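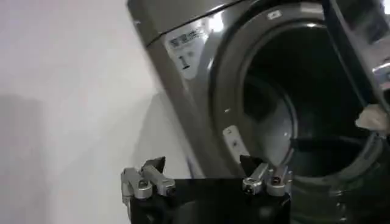
Emdale Community Garden -- Minutes of the Winter Meeting, 29th January

Start 6 p.m., Prumholm Hall, small room. The last minutes were approved with one fix: the hose reel belongs to the east beds.

1. Seeds
The Hekau order has come in and it is a beauty! We have 37 packets, including the striped beans everyone asked for and a purple carrot we have never tried. Packets will be shared out at the next work day. Anyone who wants leeks should say so soon, as they need to be started indoors.

2. Plots
All plots are taken for the coming season, and there is a waiting list again. Agreed to split the long bed by the gate into two half plots and offer them to the people at the top of the list. Fees stay the same.

3. Money
Balance stands at $900 after the seed order. Agreed to spend up to $100 on compost and a new padlock. The old padlock may go on the tool chest if somebody can find the key.

4. Washing
Row covers, gloves and the big shade cloth all need a wash before spring. Agreed to do them in one go. Gloves go in a mesh bag, and please shake the soil out of everything first -- outside!
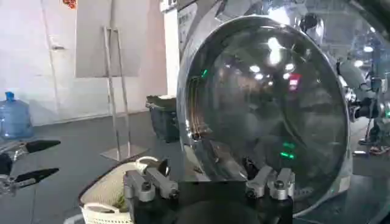
A member from the east beds said that the row covers tore last year on a hot wash and asked for cold water and a slow spin this time. Everyone was happy with that. The shade cloth will be hung over the back fence to dry, weather allowing.

5. Phromma squash
Long and very cheerful talk on this one. The Phromma squash did so well last summer that three more plots want to grow it. It does sprawl, so it will go along the north fence, where it can climb. Saved seed is in the blue tin. A tasting table at the fall picnic was suggested and got a big yes.

6. Other business
The rain barrel lid is still missing. Slug traps: put off until next time. The path by the compost bins is slick, so wood chips will be asked for from the town.

Closed with tea and the last of the pumpkin bread.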